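The whiteboard came with the lease. Skosatel had left it behind when they moved out in January, along with an eraser and a two-page letter wishing us luck.

I was given the job of deciding where it should go. Tivon, upstairs, wanted it for their roster. Tabrizi claimed to have been promised it. Our own head office in Kestby sent a form, number 2637, asking whether the whiteboard was an asset or a fixture. I ticked both and was told to pick.
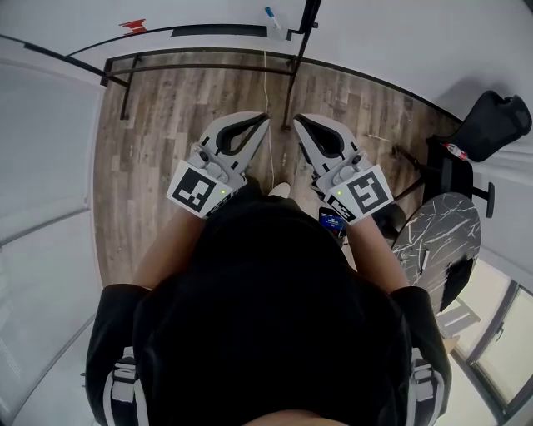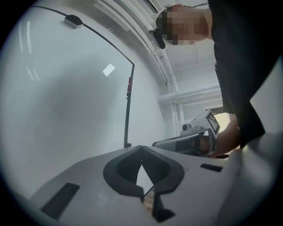 By 21st February the matter had produced 20 emails and one diagram, drawn on paper, as it would have been improper to use the whiteboard while its ownership was in doubt. I'd grown fond of it by then. I liked the glossy surface and the little red mark on its black edge, which the form had no box for. Some evenings I stayed back and stood before it with the cap off a marker, feeling like a burglar.

Then Tivon bought their own, bigger, and Tabrizi stopped ringing. Head office wrote to say the thing was now officially a fixture and must on no account be moved from the wall.

It had never been on the wall. I went to find a drill.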